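Gamgate open day, quick notes

Went to the Gamgate open day on Wednesday, March 23, 2022. Writing this up on the train home so forgive the spelling. Subject of the day was dyes and natural color for cloth, wich is what I came for.

Getting there

Bus 99 from the station, stops right at the gate. Parking lot full by ten. Sign-in desk slow, one printer for the badges. Go early.

The dye hall

Best part by far. Big vats along one side, wool hanging from rails overhead. Madder, weld, walnut hulls. The guide said they keep over 950 shade cards in the drawers, and we were allowed to open a few. Shade 361 is a dull brick red I'd happily have on a sofa. Smell is strong, sort of wet hay and vinegar. Wear old shoes.

They also sell yarn under the Jundau name. Nice and springy, not cheap. Bought two skeins of the gray and regretted not getting the rust.

Upstairs after that, lab rooms. Short stop.
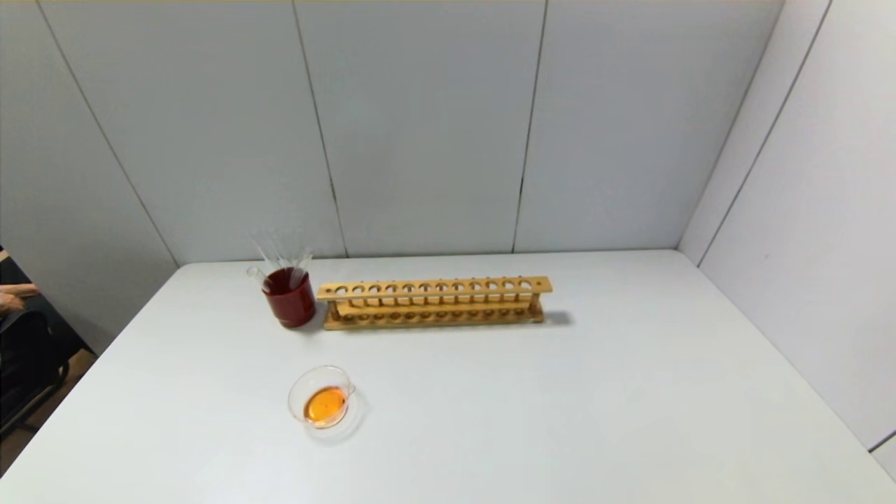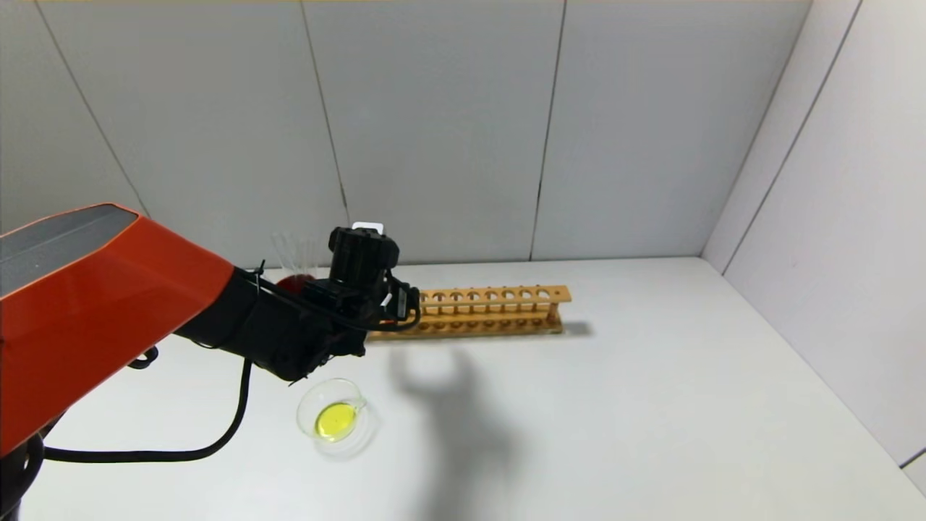
Yellow in the beaker, dark red in the beaker behind it.
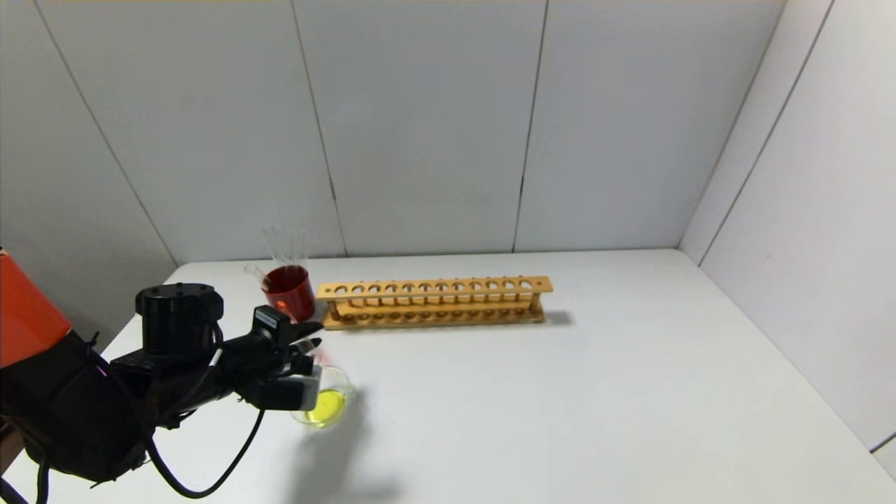
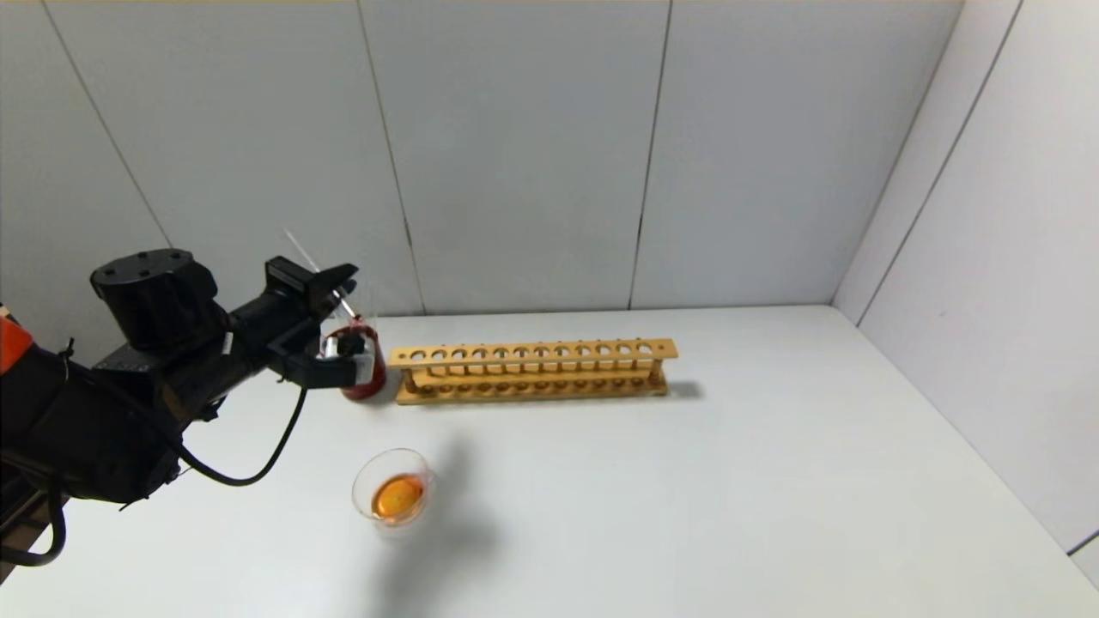 Lunch and the shop

Canteen did a lentil soup and a cheese roll. Soup good, roll dry. Coffee free until two and then suddenly not. Line for the shop went out the door, mostly people after the Colombo seconds, which are scarves with small faults in the weave. Mine has a pulled thread at one end, can live with that.

Afternoon talk

On washing and light. Short version: cool water, plain soap, dry in the shade, and keep weld yellows out of a sunny window. Speaker had test strips from a Gakard curtain cloth and passed them around, faded half next to the covered half. Big diffrence. Slides were hard to read from the back, and no handout.

Next one is in November. Booking opens on their site in the summer, and the vat workshop fills first so do that before anything else.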